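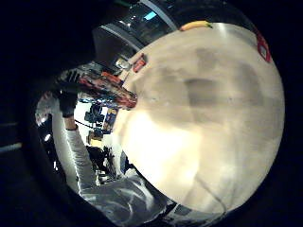
Home Help > Tidying & Storage > Desks, tables and cables

Home | Ask | Browse | Members | Log in

How do I keep a shared work table from turning into a junk pile?

We have one big light-colored table that does everything at our place. Packages get opened on it, glue comes out, something gets plugged in, and by supper there is no room for a plate. I bought 94 little zip bags in August thinking they'd save me, and they are still in the drawer. I don't have money for new furniture – just ideas, please!

Asked by Drirness

Print this page | E-mail this page

2 answers

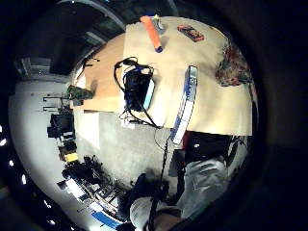 Hicham Shawky, Tidying Helper
14 January 2023

Oh, I do feel for you, and I'm glad you asked! A table like that gets loved a bit too hard. Mine has a lighter board lying on top, and I would start with something similar, any old board you have. Small things like tubes and little boxes live on the board and the rest of the table stays for people (well, that's the plan, and some weeks it goes better than others).

Cables are the part I'd tackle first. You can see how mine get – a black device in the middle with a blue cable looped over it and black ones trailing off the edge and down toward the floor. Unplug everything, lay the cables out one at a time, and only put back the ones you used this week. Coil each one loosely and close it with a strip of cloth. I wrote the name of the gadget on mine in marker and my sister laughed at me, but she has since borrowed the marker.

For patterned material and other loose stuff, which on my table likes to gather in a mound at the far end, find a basket and put it under that same end. It will go on landing there whatever you say, so let it land in something. And do use your zip bags! Screws, caps, spare fuses, they're perfect.

Was this answer helpful? Yes (151) No (3)

El Ouafi

Get a power strip with a clamp. Mine was 70 at the hardware store, screws on under the edge, no more cords on the floor. Measure the thickness of your table first, I had to take one back.

Was this answer helpful? Yes (12) No (5)

Previous question | Next question | Back to top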